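Vakico G2 two-finger gripper
Home > Grippers > Electric > Vakico G2

Price: 649 with wrist camera bracket, 801 with bracket and Koubek controller
In stock, ships from the Funeck warehouse

Matte black wedge fingers, tapered tips. Closes right up, so thin stuff is fine. Fits the Ramis arm without an adaptor, other arms ask first.

In the box: gripper, 2 spare finger pads, cable, hex key. Camera NOT included, bracket only.

How it compares
Against the old G1: quieter, tips narrower, same bolt pattern. G1 still better for heavy boxes, keep yours if thats all you lift.
Against the Funeck suction head: suction wins on flat lids. Hopeless on cloth. For canvas, straps, anything that folds, go with fingers.

Trying it out
Soft bag test, wrist view, Ramis arm. Canvas tote on its side, veg inside, red pepper and eggplant near the top. Tips go in low at the front where the cloth bunches. Start slow, raise speed once you are happy with teh grip. Handles are a fair second target.

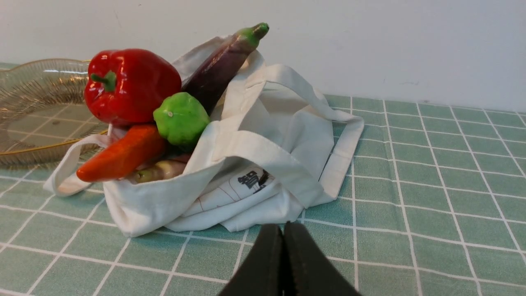
Ramis forum users report the low approach suits them too, but they would set the grip force down a notch for thin canvas and take the strap first if the bag is full.

Warranty 2 years. Pads not covered. Firmware update due in February, free for G2 owners.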